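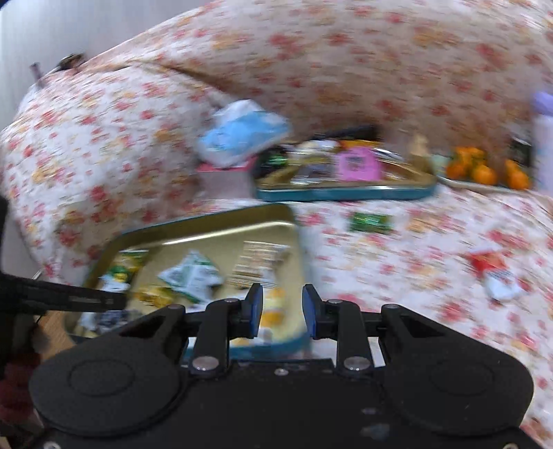

Metal tray, teal rim with gold inner surface.

Fina Housewares Support Desk
Ticket 649
Subject: Shelf labels print with previous season's prices after overnight update
Product: Mestard Inventory, with Drorkard label printing station
Site: Andrade distribution building, housewares section
Opened: 19 October 2026
Priority: High
Status: Closed, with follow-up item
Assigned to: Hemant Bhatia

Reported problem

The housewares section reports that shelf labels printed after the overnight price update show prices from the August catalog. The correct prices appear on screen in Mestard Inventory. Labels printed from the same records carry the old price, the old unit of sale, and in several cases the old shelf position. The section first became aware of the matter when a picker compared a label for a serving tray with the price on the packing slip.

Staff restarted the printer and loaded a new roll of labels before contacting the desk. Neither step changed the result. The section has been instructed to stop printing labels until further notice and to use the packing slip as the price of record.

Impact

The section printed 600 labels on the first shift. A portion of these had already been placed on shelves when the ticket was opened. Outgoing orders are not affected, as invoices draw their prices directly from Mestard Inventory and do not use the label file. Returns processing is affected, as the returns counter scans the shelf label to determine the credit amount.

Initial review

The support desk confirmed the following with the section supervisor by telephone.

The price update completed without an error message. The update log shows a normal start and a normal finish.

The Drorkard station was switched on during the update and was showing its ready screen when the first shift arrived.

Labels printed from the receiving office, which has its own station, show the correct prices. The receiving office uses the same label template and the same user permissions.

The fault was therefore considered to lie with the housewares station or with the file it reads, and the review of the central price table was suspended.

Log entry 1

Opened a remote session to the housewares station. The label application reported that it was connected to Mestard Inventory. Requested a test label for a single item, a stacking bowl. The preview displayed the current price. The printed label, read back by telephone, carried the August price.

A difference between preview and print indicates that the two functions are reading from separate sources. The preview queries the server at the time it is opened. The print function reads a local copy of the item file, which the station is expected to replace after each overnight update.

Log entry 2

Located the local item file. Its date of last change was in August. The station should keep a single item file in its data folder. Two were present, the second with the word "pending" added to its name. The pending file contained current prices for all of the items checked.

The station had received the new file correctly and had not put it into use. Attempted to complete the replacement by hand. The operating system refused the change and stated that the file was open in another program.

Log entry 3

Asked the supervisor whether any other program on the station used the item file. The supervisor stated that a spreadsheet had been prepared in August to assist with the seasonal shelf count, and that it was linked to the item file so that descriptions would fill in automatically. The spreadsheet had been left open on the station under a shared login. The login had been locked at the end of each shift but had not been signed out.

Advised the supervisor to save the spreadsheet to the section's network folder and close it. The supervisor requested a short delay while the count entries were checked. The delay was granted and the ticket was placed on hold for the remainder of the first shift.

Log entry 4

Ticket resumed. Spreadsheet closed and shared login signed out. Repeated the file replacement, which completed. Restarted the label application.

Printed test labels for the stacking bowl, the serving tray, and a boxed set of tumblers. The price and unit of sale were correct on each. The shelf position was correct on the bowl and the tumblers. The tray label still carried its former position.

Log entry 5

Reviewed the tray record in Mestard Inventory. The shelf position on the server matched the label, so the printing fault did not account for it. The item was moved to another bay during the seasonal reset, and the record was not amended at that time.

The supervisor provided a list of items moved during the reset. The desk compared it with the server and found 18 records with a former shelf position. The supervisor has authority to amend shelf positions and made the corrections during the call. The desk verified each one before proceeding.

Log entry 6

Comparison of the August item file with the current file shows that over 400 items in the housewares section changed price between the two. The list was exported and sent to the supervisor so that the affected labels could be replaced in shelf order. Labels for items with no change in price, unit, or position may remain in place.

The returns counter was notified that shelf labels in housewares should not be relied upon until the supervisor confirms that replacement is complete. Credits are to be calculated from the customer's invoice during this period.

Cause

The label station could not replace its local item file because a linked spreadsheet held the old file open. The station retained the new file as pending and continued to print from the old one. The label application does not display a warning in this condition. The incorrect shelf positions were a separate matter arising from records left unamended after the seasonal reset.

Resolution

The spreadsheet was closed, the pending file was put into use, and test labels were verified. Shelf positions were corrected on the server. The section resumed printing on the second shift.

Instructions to the section

1. Do not link spreadsheets or other documents to the item file on a label station. Staff who require item descriptions should request an export from the support desk.
2. Sign out of the shared login at the end of the last shift. Locking the screen is not sufficient.
3. Following each overnight update, print one label for an item with a known price change and compare it with the price on screen before printing in quantity.
4. Amend shelf positions in Mestard Inventory on the day an item is moved.
5. Discard superseded labels in the secure paper bin. They are not to be reused as temporary markers.

Follow-up item

A request has been entered for the label application to show a notice on its ready screen when a pending item file has not been applied. The request has been accepted for review. No delivery date has been given, and the section should continue with the manual check in instruction 3 until it is advised otherwise.

Closing note

The supervisor confirmed by telephone that replacement labels were in place and that the returns counter had resumed scanning. Ticket closed by Hemant Bhatia. If the fault recurs, reply to this ticket and leave the station switched on so that the data folder can be examined.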